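Washing new sheets before first use?

clelum_dan
Bought 2 sets of white cotton sheets in April and they still feel stiff. The label says wash before use, and I did that once. Do they need more washes or did I buy bad sheets?

Ondus16
Wash them again with no softener. Softener coats the cotton. Mine took 8 washes.

bhat_house
Disagree on softener. A small amount never hurt mine. Thread count matters more, and anything over 200 is fine.

Aravind Gounder
Posted May 27, 2026

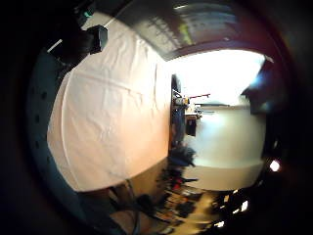
Thread count won't tell you much about stiffness. A lot of it is the finish put on at the mill, and that takes a few washes to clear. Skip the iron as well. Soft wrinkles like the ones running across that pale sheet don't bother me, and pressing made my old set feel like paper. Half a cup of white vinegar in the rinse helped too.

Ondus16
Vinegar is hard on the rubber seals. I wouldn't do it every load.

Aravind Gounder
I do it once or twice with a new set, then stop.

bhat_house
Still using softener.

clelum_dan
OK, trying a plain wash tonight with half the detergent. Will skip the vinegar for now.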